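How to Replace Damaged Carpet Tiles

Carpet tiles are easier to repair than broadloom. You take out the bad square and put in a good one. The work goes wrong in a few ordinary places: the new tile sits higher than its neighbors, the pile runs the wrong direction, or the old adhesive was left in lumps and the corner lifts a month later. These steps cover a spot repair first and then a larger area.

What you need

Replacement tiles
A flat-blade screwdriver or a stiff putty knife
Utility knife with new blades
Metal straightedge or carpenter's square
Floor scraper
Vacuum
Pressure-sensitive tile adhesive or connector tabs
Small paint roller with a short nap
Chalk line, for larger areas
Knee pads

Find out what you have

Pull up one tile in a closet or behind a door and look at the back. Most tiles have arrows printed or molded into the backing, and many have the maker's name, the style and a color number. Write all of it down. If the tile has a dye lot stamped on it, write that down too, though the chances of matching an old lot are poor.

Measure the tile on the front. Older tiles are often 18 inches and newer ones 24, and some imports are 50 centimeters. A 50-centimeter tile will not fit an 18-inch opening, and a 24-inch tile that has to be trimmed on all sides loses its clean factory edge.

Check the thickness as well. I order from Evangelista Flooring Supply, and they will mail a single sample tile if you ask. Set the sample next to the old floor and run your hand across the joint before you buy a box.

Decide where the new tiles go

A brand-new tile in the middle of a worn floor stands out even when it is the same style and color. If the damage is in a spot everyone sees, take a worn tile from under a cabinet or a desk, use that for the repair, and put the new one where the cabinet hides it. It doubles the work but looks much better.

Remove the old tile

Push the screwdriver into the joint at one corner and pry up until you can get hold of the edge. Pull slowly toward the center of the tile. Do not pry against the next tile, or you will crush its edge. If the tile is glued hard, slit it into strips with the utility knife, cutting only as deep as the backing, and peel the strips one at a time.

In an older building, stop if you find black adhesive or 9-inch floor tile under the carpet. Those can contain asbestos. Have them tested before you scrape anything.

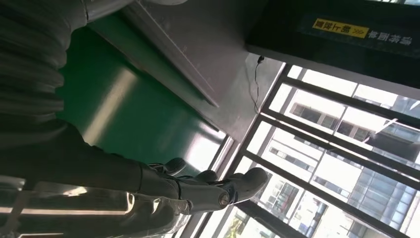
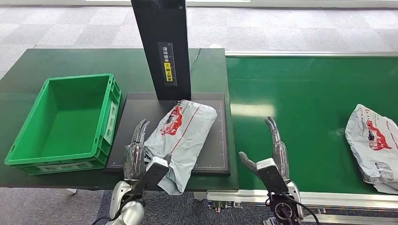

Pattern and pile direction matter more than most people expect, and they decide how much a repair will show. With a solid color laid all one way (called monolithic), a single tile turned wrong looks like a different color when light comes across it from a window. A quarter-turn layout has each tile rotated from the one beside it, so small differences get lost. A floor in alternating light and medium gray squares, as in the second picture, is fairly forgiving too, as long as you keep the two shades in order and buy the right number of each. Before you take up more than one tile, mark the arrow direction of each opening on a piece of masking tape and stick it to the next tile over.

Prepare the floor

Scrape off anything you can feel with your palm. Old pressure-sensitive adhesive that is still tacky and lies flat can stay if the new product allows it. Hard ridges have to go. Fill gouges with a patching compound, let it cure for as long as the package says, and vacuum twice. Grit left at a joint is the usual reason a tile won't close up.

If the slab feels damp or there is a white powder on it, find out why before you cover it again.

Set the new tile

For a single tile, connector tabs are the simplest method. Place one sticky side up under each corner so that it reaches the neighboring tiles, then press the tile down onto it.

For adhesive, I use Adenia pressure-sensitive. Roll on a thin coat and leave it alone until it turns clear and feels tacky without coming off on your finger. On a cool morning in April this can take a good part of an hour. Setting the tile too soon traps moisture and makes the bond close to permanent, so the next person will have a hard time getting it up.

Check the arrow. Hold the tile with a slight bend, set two corners first, and let the rest fall into place. Keep the yarn out of the joint by brushing the pile back with your fingers. The tile should be snug without bowing. Walk on it, then press the edges down by hand.

Larger areas

For a whole room, snap chalk lines through the center and work outward in a stair-step pattern. Dry lay a row each way first. If you end up with a sliver at the wall, shift the center line by half a tile.

To work out the order, multiply length by width and divide by what one box covers. A room of 729 square feet, using 24-inch Seslow tiles that come 20 to a box, needs ten boxes. That leaves enough over for cuts and a few spares. In a room with many columns or an angled wall, buy one more box. Open every box and check that the lots match before you glue anything.

Cutting at the wall

Lay the tile to be cut exactly on top of the last full tile, with the arrows matching. Lay another tile on top of that and push it against the wall. Mark along its edge, cut from the back with the straightedge, and put the cut side to the wall. Change the blade as soon as it starts to drag.

Afterward

Keep heavy rolling loads off fresh adhesive for a day. Vacuum up the loose yarn, and trim any stray tuft with scissors. Don't pull it. Store spare tiles flat, in the box, with the style, color and lot number written on the outside.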